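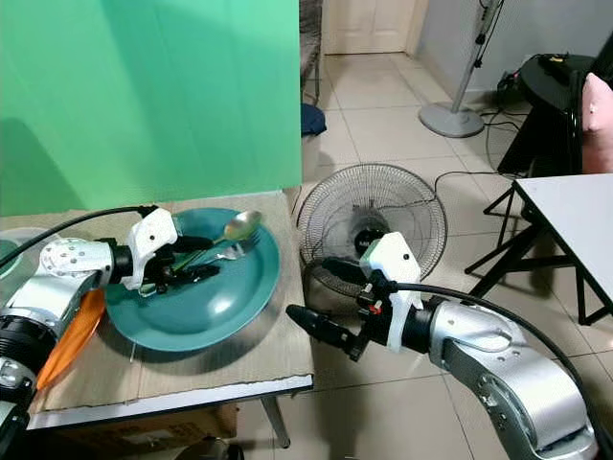
A fork and spoon on a teal plate.

Why One Street in Drimthorpe Still Mends Its Dishes

By Jonalyn Dumlao

Young-sook Shin keeps a notebook of every dish that comes into her shop on Unnithan Street. The last entry is number 954, a soup tureen with a cracked lid. She expects to reach 1000 before next May.

Shin learned the trade from Roland Bickerstaff, who opened the shop after the Stanetti pottery closed and its 174 workers went looking for other jobs. Many families in town still eat off Stanetti seconds, the pieces sold cheap at the factory gate for small flaws in the glaze. They chip easily at the rim, and there are no new ones to buy.

A simple chip takes Shin 2 days, most of it drying time. She fills the gap, sands it flat and matches the color by eye. A broken handle costs more and she will not promise that it can carry a full pot again.

Mended plates are for show or for dry food, she tells customers, and the filler does not stand up to a dishwasher. Dindo Castillo, who runs the diner next door, sends her his serving platters anyway. He hangs them on the wall above the register when they come back.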